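Chapter 4
Putting Away the Table Tennis Things

In this chapter we pack two paddles. First, look at the bag. Check the mesh pocket and the zipper. 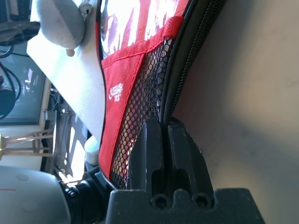

When should a paddle go back into its case? Right after the game, when the rubber has been wiped.

Lay the case open and flat on the table. Put in one paddle at a time.
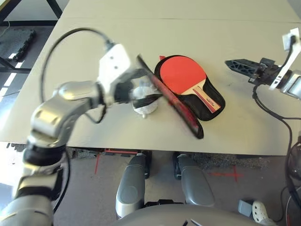
Giáp asks whether the handle may go in first. It may, if the case is wide.

Small round things need their own place.

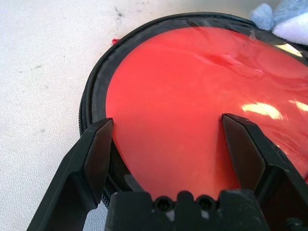 Sullinik would keep all such things in one box, with a soft cloth.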